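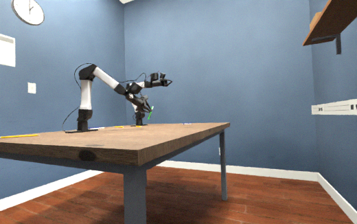
Wood: What It Is Made Of and Why It Has a Pattern

Wood is the hard material inside the trunk, branches and roots of a tree. People use it for tables, floors, boats, pencils and paper. This page explains how wood grows, what the lines in it are, and how a tree becomes a board.

Cells and tubes

All living things are made of cells. Most cells are too small to see without a microscope. The cells in wood are long and narrow, like drinking straws, and most of them point up and down the trunk. While the tree is alive, the outer ones carry water from the roots to the leaves.

The walls of these cells contain two main materials. The first is cellulose, which forms long, strong threads. The second is lignin, which fills the space between the threads and makes the wall stiff. Cotton is almost all cellulose and has very little lignin, so a cotton shirt bends and a board does not.

The parts of a trunk

Starting from the outside, a trunk has these layers:

Outer bark. A dead layer that protects the tree from insects, weather and small fires.
Inner bark. A thin living layer that carries sugar from the leaves to the rest of the tree.
Cambium. A layer only a few cells thick. New wood forms on its inner side and new inner bark forms on its outer side.
Sapwood. Younger wood that carries water. It is usually pale.
Heartwood. Older wood that no longer carries water. In many kinds of tree it is darker than the sapwood.
Pith. A small, soft core in the center.

A tree gets taller only at the tips of its branches and stem. If you hang a birdhouse on a trunk five feet above the ground, it will still be five feet above the ground when you are grown up. The trunk behind it will be thicker.

Rings

In places with a warm season and a cold season, a tree grows quickly in spring and slowly in late summer. Spring wood has wide cells with thin walls and looks light. Summer wood has narrow cells with thick walls and looks dark. One light band and one dark band together make one ring, and one ring usually stands for one year.

The Flavgate Wood Room in Drosbridge keeps a slice of an oak that fell in a storm one April. The slice has 153 rings. Near the center, 12 of the rings are very narrow. Narrow rings can mean dry years, or they can mean that taller trees were blocking the light. A scientist compares the slice with other trees from the same area to find out which.

Some trees in warm, wet places grow all year and have rings that are faint or missing. Their age has to be worked out in other ways.

Grain

Grain is the direction of the long cells. On a board, it shows as lines or streaks. The pattern depends on how the log was cut.

If the saw cuts straight across the trunk, the rings appear as circles. If it cuts along the trunk and through the middle, the rings appear as nearly straight lines. If it cuts along the trunk but away from the middle, the rings appear as curves and long pointed arches. All three patterns can come from the same tree.

Wood splits easily along the grain and is hard to break across it. You can test this with a craft stick. Bend one until it breaks and look at the broken ends. They are rough, with long splinters, and the splinters point along the stick.

Knots

A knot is the place where a branch joined the trunk. The branch starts near the pith. As the trunk thickens, new wood grows around the bottom of the branch and closes it in. When the log is sawn, the blade passes through that buried piece and leaves a round or oval mark, often darker than the rest.

There are two kinds. A tight knot comes from a branch that was alive while the wood formed around it, so the two are joined. A loose knot comes from a dead branch, and it can fall out and leave a hole. The grain bends around both kinds, and a board is often weaker there.

From log to board

At a sawmill, the bark is removed and the log is cut into boards. New boards hold a lot of water and must be dried, either in stacks outdoors or in a heated room called a kiln. Wood shrinks as it dries, and it shrinks more across the grain than along it. A board dried too fast may crack or twist.

The Meireles sawmill, outside Drosbridge, weighs every stack before and after drying. One stack of oak weighed 1,618 pounds when it went into the kiln and 1,148 pounds when it came out. The difference was water.

Words to know

Cambium: the thin layer where a trunk grows thicker.
Cellulose: the material that forms the strong threads in cell walls.
Grain: the direction of the long cells in wood.
Kiln: a heated room for drying boards.
Lignin: the material that makes cell walls stiff.

Cideo Science Pages for Young Readers
Updated 2022-06-29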